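Why I Prefer the Slow Heist

I have watched many heist films, and each year I have less patience with them. The plan is explained on a big table, the music becomes fast, and after 30 minutes we already know that somebody in the team will betray the others. When the betrayal comes, I feel nothing.

Last month I saw Nirville in a small theater with 19 seats. It is a story of 4 thieves who want to empty one safe in a town where everybody knows them. For almost the whole first hour they only wait. They cook, they argue over money, one of them calls his mother. I was bored for a short time, and after that I was afraid for them, which did not happen to me in Stundgate, although Stundgate has 3 explosions. 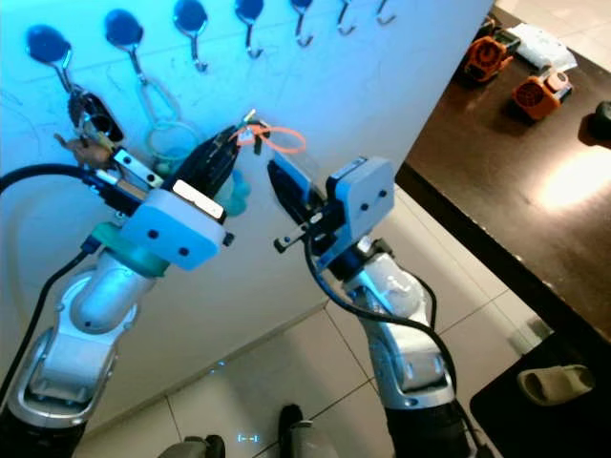
Uthai Kaewkla wrote to me after my first note on this film that waiting is not the same as tension, and that a director who cannot cut should not be praised for it. He left before the end and has no regret.

I understand him, but I do not agree. In Letstead the cuts are so quick that I could not say who was holding the bag, and I did not care who got it. In Nirville I knew the hands of each thief. When the old one drops his key on the stairs, the whole theater stopped eating. I would like more directors to trust us with such a small thing.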